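Home Diary Archive About
12/15/21
2 min read

Rent went up again, 200 more from January. I wrote to Lorraine Inskip at Bunting and asked for it in writing. Cold all day, and the bus to Drernport came late both ways.
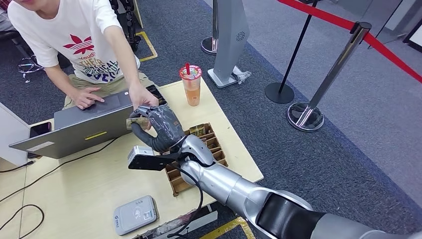 Paid the dentist 200 and moved what was left into savings. It stands at 4000 now — less than I wanted by the end of the year. Elsie called after supper. She still wants the blue chair, so Darren will drive it over when he has the van. Soup again. Bed by ten.

4 comments Share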